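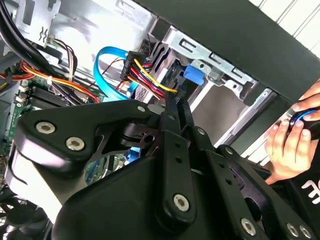

May 14, 2024

Spent the day with the old desktop tower on the bench at Berrada. It's the one tagged 3271. The side panel was off when I got in and I left it off.

The cables are the worst part of this case. The power wires run over the top of the motherboard, orange and red and yellow, and the light blue SATA cable makes a big loop on its way down from the drive cage. I want to tie all of it back. There were no short ties in the drawer, so I put them on the Plestent order with a pack of 50 and a roll of labels.

The drive cage is in decent shape. The blue plastic latch is still on it, and those always get lost first. I wrote down where the drive power goes before lunch.

After that I looked at the holder for the board strips. We have the gray fixture board up against the slatted panel, under the aluminum rail, with one green strip standing in its slot and the two tall frames next to it.
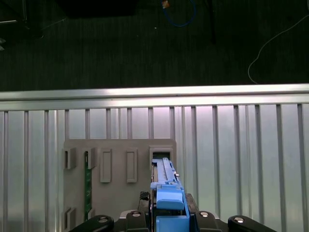

I'd like a small label over each position so I can stop checking the notebook. The notebook is nearly full anyway. I started it in October and the first pages are all Uvari jobs that have been closed for months.

Had soup at the desk. Answered 3 emails, one of them from Zesside asking again for the parts list. I told them Friday.

The afternoon page is the one that goes in the shared log, so I signed it the usual way.

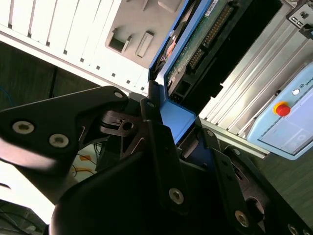 Berrada workshop, bench technician

Drive in the blue caddy: green board underneath, gold pins along the side, small white sticker with print too faint to bother with. Copy the number off the top label tomorrow.

Went back to the motherboard last. Four black RAM slots, all empty, white clips at the ends.

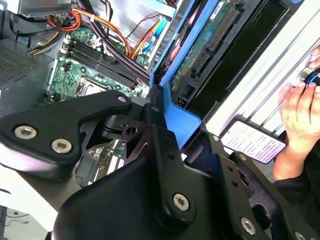
I need to find the can of air for the vent holes in the case wall. It was on the shelf by the sink last week. Home by six, leftovers, laundry. Bring the good flashlight tomorrow and the 2 spare notebooks from the hall closet.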